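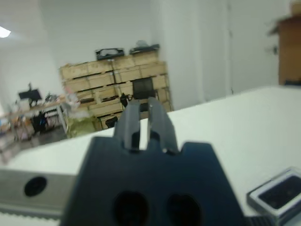 Grain intake at Grasholm: changes to registration, moisture limits and payment

The Grasholm intake station will open for the spring delivery period in April. The rules for registering lots, booking a delivery slot and settling payment have been revised, and members who delivered last season should read the whole of this item before they book. The old intake sheet, the green one, is withdrawn and will not be accepted at the weighbridge.

Who has to register

Every grower who intends to deliver wheat, barley or oats must be entered in the station register before the first load arrives. Growers who delivered last year are carried over, but their acreage and bank details are not. Both have to be confirmed again. A grower who rents land must list each rented parcel separately, with the name of the owner and the end date of the lease. Parcels farmed under a handshake agreement can be entered, provided both parties sign the parcel form.

Mills and traders who buy from the station are entered in a separate register. A mill that holds grain for someone else must report that grain apart from its own stock. Kowalczyk, which milled most of the station's soft wheat last season, has already moved to the new reporting form and will take deliveries under the same terms as before.

Registration closes 29/12/2024. Entries received after that date go on the waiting list and are given slots only when all registered growers have been placed.

Lot size and booking

The smallest lot the station will take as a separate lot is 6 tons. Anything smaller is pooled with other grain of the same class and paid at the pool price. The grower loses the right to a separate grade on pooled grain, and the decision to pool cannot be reversed once the load has been tipped.

The largest quantity a single grower can book in one request is 77 tons. Larger quantities are split into two or more requests. The booking system, Norkix, will not join them up, so a grower who wants consecutive slots has to pick them by hand. The easiest way is to open the second request before confirming the first. Slots are held for 60 minutes while a request is open and then released.

Total storage set aside for the spring period is 3000 tons. Wheat has first claim on the two large bins. Barley and oats share the flat store on the east side, with a board wall between them. If the wheat bins fill early, later wheat goes to the flat store only if the barley bookings leave room, and the station manager, Gus Doucet, decides this load by load.

A booking can be moved once without charge up to the evening before the slot. A second change is charged at the standard handling rate. A truck that arrives outside its slot waits until there is a gap. Last season several drivers queued on the county road with their engines running, and the sheriff's office has asked that this stop. Trucks are to wait in the gravel yard behind the scale house.

Sampling

Each load is sampled with the probe before weighing. The number of probe points depends on the length of the trailer and is set out on the card at the scale house. The sample is divided in two. One half is tested at once and the other is sealed, labeled with the ticket number and kept until the lot has been paid.

The driver may watch the sampling but may not handle the probe or the sample pan. If a driver thinks the sample was drawn badly, the objection has to be made before the load is tipped. The load is then probed again and the second result stands, whether it is better or worse.

Grain is tested for moisture, test weight, protein (wheat only), foreign matter and insect damage. Live insects mean the load is refused. A refused load can be booked again after treatment, with the treatment record attached to the new request. Loads with a musty or sour smell are set aside for a second opinion, and the truck goes to the gravel yard until this has been given.

Moisture and drying

The moisture scale has been changed. Last year there was one limit and one flat charge above it, and a load a hair over the limit paid the same as a load that was far too wet. The new scale goes up in steps. The full table hangs in the scale house and is printed on the back of the new intake sheet.

Loads above the top step are not taken at all. The dryer is the older of the two units and cannot bring very wet grain down in one pass. Running the same grain through twice blocks the line for everyone behind it. Growers with wet grain should call ahead and ask for a slot late in the day, when the dryer can be run into the evening.

Drying charges are worked out on the weight as delivered. Shrink is worked out on the weight after drying. These two figures were mixed up on a number of settlement sheets last season. Members who believe their sheet was wrong can still ask for it to be checked, but they need to bring the original ticket. A copy from Norkix does not show the wet weight.

Growers who use their own meter should bring it in for comparison before the season. The station meter is checked against oven-dried samples. A home meter that has spent the winter in a pickup can be out by a good deal, and the station will not adjust a result to match it.

Payment

Payment is made in two parts. The first part is paid once the grade is entered and neither side has objected. The second part is paid when the pool is closed and the sale price is known. Growers who sell on a fixed contract receive the whole amount at once, less drying and handling.

All payments now go by bank transfer through Amum. Paper checks have been dropped. A grower without transfer details on file will have the payment held until they are supplied, and no interest is paid on held amounts. Where a lot is owned by more than one person, the split has to be on the intake sheet at delivery. It cannot be changed later by phone.

Liens must be declared. If a lender has a claim on the crop, payment is made out to both names unless the lender has sent a written release. Releases from earlier seasons are not valid.

Certified and seed lots

Certified lots need their own slot and a clean trailer. The driver shows the clean-out record at the scale, and the pit is swept before tipping. This takes time, so certified lots are booked only in the first slots of the morning. Seed lots are not handled in the spring period. Growers with seed to clean should contact the seed room directly.

Mixed loads, including those where a few bushels of another grain were left in the corner of the trailer, are graded as mixed grain.

Forms

The new intake sheet, the parcel form and the lien declaration are at the scale house counter and in the member section of the website. The parcel form has two sides. Many of the forms handed in so far have only the front filled in, and these have been mailed back. The lease end date goes on the reverse, under the map reference.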